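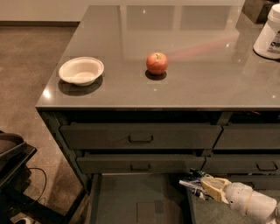
*Waltarer pantry arm at a drawer station, bottom drawer open.*

# Waltarer Pantry Arm, Drawer Station Package

The drawer station package is a single-arm workplace unit for staff kitchens, break rooms and shared supply counters. It opens and closes standard pull-handle drawers, picks small packaged goods and returns them to an assigned drawer. It is sold by Flosell as a complete package or as an add-on to an existing Waltarer base.

The package is meant for sites where drawer stock is handled several times per shift by people whose main job is something else. Typical users are office services teams, clinic support staff and small canteens.

Page revised Mar 13, 2025. Earlier revisions list the old gripper pads and should not be used for ordering.

## What the unit does

- Opens and closes drawers fitted with recessed or U-shaped pulls
- Picks soft packages, small boxes and round items up to the size of a large apple
- Places items in a drawer, a bowl or an open tray
- Logs each pick and each placement to the site record
- Stops and waits if a drawer does not reach its expected travel

The unit does not cut, pour, heat or unwrap. It does not read expiration dates. Date checks stay with staff and must be kept on the site's own schedule.

## Drawers and counters

Drawer fronts should be flat. Pulls should be the same type across the whole cabinet, since the arm uses one stored grip per cabinet. Mixed pulls are supported, but each extra type has to be taught separately and adds to setup time.

Glossy counters are supported. Reflections from ceiling lights can be mistaken for edges in the first hours of use, and the installer runs a reflection pass under normal room lighting before handover. If the lighting is changed later, repeat the pass from the service menu (Setup – Surface – Relearn).

Items may be left on the counter during drawer work. The arm treats anything on the counter as fixed unless a counter task is active. A piece of fruit or a bowl left out does not need to be cleared first.

Loose wiring under the counter should be tied back behind the top row. The arm does not enter the gap above the drawers, but a hanging wire can catch on a drawer front.

## Picking soft packages

Soft snack packages are the hardest common item. The film wrinkles, the printed surface reflects light, and the package changes shape when gripped. The standard pads are wide and slightly compliant. Grip force is set per item class and should not be raised to fix a missed pick. Missed picks on film packages are nearly always an approach angle problem, and more force only crushes the contents.

For best results:

1. Keep one layer of packages per drawer.
2. Leave a finger's width between the package and the drawer wall.
3. Open the drawer to full travel before the pick. Partial opening is allowed for placement only.
4. Leave the drawers above closed or nearly closed.

The fourth point accounts for many of the support calls Flosell receives on this package. A drawer left partway out in the row above narrows the approach, and the arm slows down or asks for help. It can be set to push upper drawers closed first, at the cost of a longer cycle.
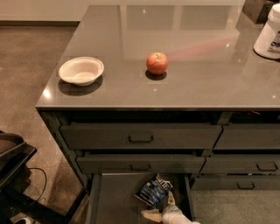 Plunska wrote in after one quarter of use that the picking had mattered less than expected and the log had mattered more. The supply shelf used to be argued over every week, and now the count is read off the record and the argument has moved to what should be ordered. Plunska also asked for a way to mark an item as taken by hand, which has been added in the current software (Record – Manual Take).

## Changes to staff work

Buyers often ask how many hours the unit saves. Flosell does not publish a figure. The answer depends on how the site handled its drawers before, and most sites did not measure it. What changes in practice is the following.

**Restocking.** Staff stop filling drawers one at a time. Goods are set out on the tray and the arm distributes them. The person doing this work needs to unpack outer cartons and face the items the same way. At most sites this becomes one longer task in place of several short ones, and shift plans should reflect that.

**Interruptions.** Two kinds of request reach staff: a drawer that will not open fully, and an item the arm cannot classify. Both show on the panel. One person per shift should be named to answer them. Where no one is named, requests sit until somebody needs the drawer.

**Access.** People may use the drawers at any time. The arm holds still when a hand enters the work area and resumes after a delay set by the site. The factory delay is 4 seconds. Sites with heavy traffic tend to lengthen it. Very short delays make people hurry and are not recommended.

**Job content.** Staff who handled stock by hand should be trained on the panel before the unit goes live. Training takes 2 hours and covers stop, resume, manual take and relearn. Rivadeneyra, the training partner for this package, runs the session on site with the customer's own cabinet. Remote sessions are offered but are a poor substitute – the drawer fault exercise needs the real drawers.

## Maintenance

Wipe the gripper pads at the end of each shift with a damp cloth. Do not use solvent. Check the pads for cuts weekly and replace them as a set.

Inspect the cables at the wrist whenever the pads are changed. They should move freely through the full reach of the arm without pulling at the sensor mount. A cable that has gone stiff should be replaced even if the unit reports no fault.

A full joint check is due every 3000 drawer cycles. The panel shows the running count under Service. The arm keeps working past the due point but will show a notice at each start.

Cables on the floor near the station should be routed clear of the walking path, including cables for carts and other nearby equipment. 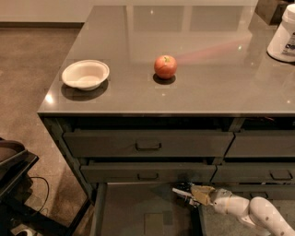 Drawer Station Package – Product Sheet – p. 2

## Empty drawer check

The arm can confirm that a drawer is empty before it is assigned to a new item. The drawer is opened fully and the interior is compared with a stored view. Marks, patches and liners on the drawer floor are learned as part of the drawer and are not reported as stock. If a liner is added or removed, store the view again.

Run this check after any reassignment and after deep cleaning.

## Ordering

| Item | Part no. |
|---|---|
| Drawer station package, complete | 3885 |
| Add-on for existing base | 3885-A |
| Gripper pads, set | 3885-P |
| Wrist cable set | 3885-C |

Installation is included with the complete package and quoted separately for the add-on. The older pad set will be withdrawn in August. Sites still using it should order 3885-P and ask for the grip settings file at the same time, as the old settings will run the new pads too tight.

Send cabinet drawings or a plain front-on photo of the drawers with the order. State the pull type and the travel of the deepest drawer.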